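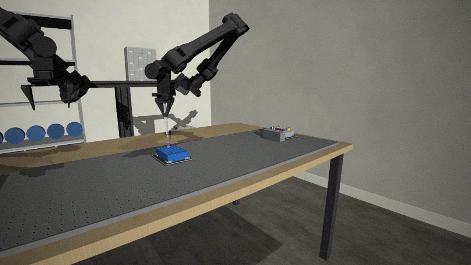 Imagen del simulador: uno de los dos brazos sostiene una pieza similar a una pipeta sobre un tubo de tapa morada.

El club de robótica del instituto de Irnside participará en mayo en la final regional del Desafío Otari, una competición escolar de automatización de laboratorio que se disputa por completo en simulador. El equipo, formado por 5 alumnos de bachillerato, quedó segundo en la fase clasificatoria con 602 puntos.

La prueba consiste en programar dos brazos robóticos para que manipulen tubos y gradillas sobre un banco de trabajo virtual. Los participantes reciben el mismo entorno, con el mobiliario y el material ya colocados, y deben entregar un único programa que los jueces ejecutan sin intervención del alumnado. Cada choque con una gradilla resta puntos.

Los estudiantes de Irnside han dedicado el segundo trimestre al movimiento de aproximación, es decir, a situar la punta de la pieza justo encima del tubo antes de bajar. Según el club, era ahí donde perdían más puntos. Para corregirlo repitieron la maniobra 400 veces en el simulador, cambiando en cada intento la posición de partida del brazo.

El trabajo se hace después de las clases, en el aula de informática, con los mismos ordenadores que usa el resto del centro. Las simulaciones más largas se dejan en marcha durante la noche y se revisan a las ocho de la mañana.

La final se celebrará en el centro cívico de Drandorham. La empresa Ghorbani, patrocinadora del desafío, aportará un premio de 200 euros en material para el equipo ganador. El instituto prevé retransmitir las rondas en el salón de actos para los alumnos que no puedan desplazarse.

El plazo para entregar la versión definitiva del programa termina la víspera de la final, a medianoche.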